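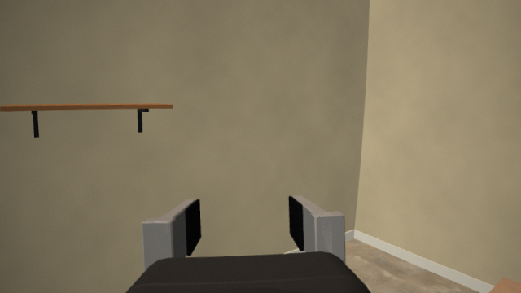
Stestumeck cell: setup and upkeep

Stestumeck is a simulated single-arm cell. It contains one robot arm with a parallel gripper, a table, a small set of tabletop items and the room around them. This README covers how to bring the cell up, how to check it before recording, and how to repair the things that usually break. It doesn't cover policies or training. Those live in the Gurkance repository, which uses this cell as a dependency.

Last reviewed 2023-05-17. Applies to layout 2 and later. If you still have layout 1 on disk, delete it instead of merging. The table origin moved between the two and nothing will line up.

Contents of the package

room: walls, floor, baseboard, wall shelf with brackets
table: one tabletop, origin at the far left corner
arm: arm and gripper description, limits, controller gains
items: clipboard with form, black mat, blue item
lights: overhead light, shadow settings
views: wrist view plus the fixed views
checks: startup checks and the reset test
logs: empty on install

The room and table are static. The items are dynamic and can be pushed around. The shelf is static too and has no collision on its brackets, only on the board. If your planner needs the brackets, turn on full room collision in the room settings. It slows down loading and you probably don't need it for tabletop work.

Installing

Install the Randeo runtime first. The cell won't load on the viewer-only build, since that build leaves out contact. Unpack Stestumeck next to the runtime folder, not inside it. The updater clears its own folder and will take the cell with it. This happened in December and cost us the tuned gripper gains, so please keep the gains file under version control as well.

Run the asset check after unpacking. It looks for missing textures, missing collision meshes and files whose names differ only in upper and lower case. The last kind is harmless on some systems and fatal on others. Fix the name in the file list and leave the asset itself alone.

Then open the cell with the arm controller off. Everything should stay still. If an item jumps when the cell opens, it was saved overlapping something. Raise it slightly in the layout file, let it settle, and save the settled pose.

Bringing up the arm

Load the arm description before the layout. The layout stores the start pose by joint name, and a layout loaded on its own falls back to all zeros without a warning. From the zero pose the first move can sweep low over the table.

Turn the controller on with the gripper open. Both fingers should hold at their outer limit with no drift. Close the gripper on nothing, then open it again. The two black pads should meet at the center line of the palm. If one gets there ahead of the other, the coupling between the finger joints has been lost, most often after the arm description was exported from another tool. Put the coupling block back by hand. It is kept as a separate file in the arm folder for that reason.

Don't correct uneven fingers with an offset. The offset looks fine in the open pose and then shows up as a sideways push on every grasp.

Table layout

The clipboard lies on the near right part of the table with its long side toward the near edge. The mat goes to its right with a strip of bare tabletop between them, and the blue item sits on the mat. The far side of the table stays clear so the arm has room to move.

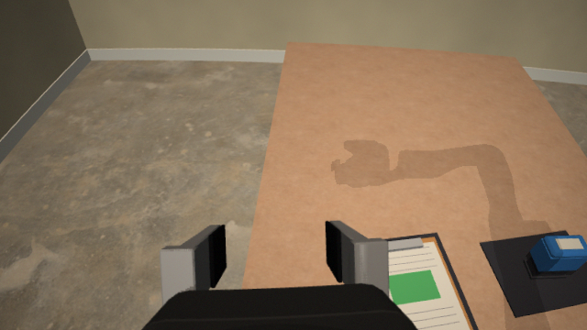 Poses are given in the table frame. If you move the table, everything on it should follow. If the clipboard stays behind in the air, its parent is set to the room. Change the parent first and the pose second. Doing it the other way around applies the table offset twice.

The mat is thin, and thin bodies are a common source of trouble. Keep its contact margin smaller than its thickness. With a larger margin the blue item floats above it or slowly creeps. A creeping item is easy to miss by eye, so rely on the reset test described below.

The paper on the clipboard is fixed to the board and doesn't bend. The green rectangle is part of the paper texture. If it comes up gray, the texture failed to load and the material fell back to its base color. Clear the texture cache and reopen the cell.

Lighting and shadows

The light is overhead and the arm casts a soft shadow on the table. Leave this on. Turning shadows off makes the cell open faster, but recordings made without them don't match the rest of the set and have to be thrown away.

If the shadow has hard edges, the light size has been reset to zero. If the shadow is missing only for the gripper, check that the gripper meshes are marked as casting. The flag doesn't survive a mesh replacement.

The mottling on the walls and floor is baked into the textures. Please don't try to clean it up.

Wrist view

The wrist view is attached to the palm and looks out past the fingers. The top of the palm housing and both fingers should be visible along the lower part of the view when the gripper is open. If the housing is missing, the near clipping distance is too large. If the fingers sit off center, the view was attached to the last arm link and not to the palm. The two frames share an origin but are turned relative to each other, so the picture can look almost right.

Check the view in the start pose and again with the arm turned toward the corner of the room. A wrong attachment is easier to spot there.

Reset test

Run the reset test after any change to the arm, the layout or the runtime. It resets the cell 100 times and compares the settled pose of each item with the saved one. A pass means every item came back within tolerance every time. There is no partial pass. A single miss is a fail, and the log gives the item and the reset number.

When the test fails, work in this order:

Check that the runtime version matches the one in the lock file.
Check the item's parent frame.
Check its contact margin.
Check its saved height above the surface under it.
Reload the cell from a fresh start and run the test again.

A miss on the first reset only usually points to load order. Misses spread through the run point to contact settings. If every item misses by the same amount, look at the table and not the items.

Routine upkeep

Clear the logs before each recording session. The logger stops writing when its folder is full and doesn't stop the recording.

Keep the last 12 saved layouts. The cleanup script removes older ones, going by save date. Tag a layout if you want to keep it longer.

Replace gripper meshes as a set. The left and right fingers share one material file, and swapping a single finger leaves the other pointing at a material that may no longer exist. After a swap, redo the open and close check and look again at the shadow flag.

Compare controller gains against the stored copy before a long run. Some tools write their own defaults back to the file when they close. The Yousafzai editor does this even when you choose not to save, so open the arm folder in it as read-only.

Known problems

The wrist view goes black for one frame after a reset on some graphics drivers. Drop that frame when you export.

Pushing the clipboard against the mat can make the mat climb over the edge of the board. A reset clears it. We haven't found margins that prevent it without making the blue item creep.

Moving the table while the controller is on makes the arm hold its old target, which may now be inside the tabletop. Turn the controller off first.

The asset check reports the shelf brackets as having no collision mesh. This is expected with the default room settings.

Reporting a fault

Send the layout file, the lock file and the reset log. State whether the fault appears with the controller off. Screen recordings help with shadow and view problems but aren't needed for pose problems, where the log has more detail. Faults that only appear while a Gurkance task is running should go to that repository.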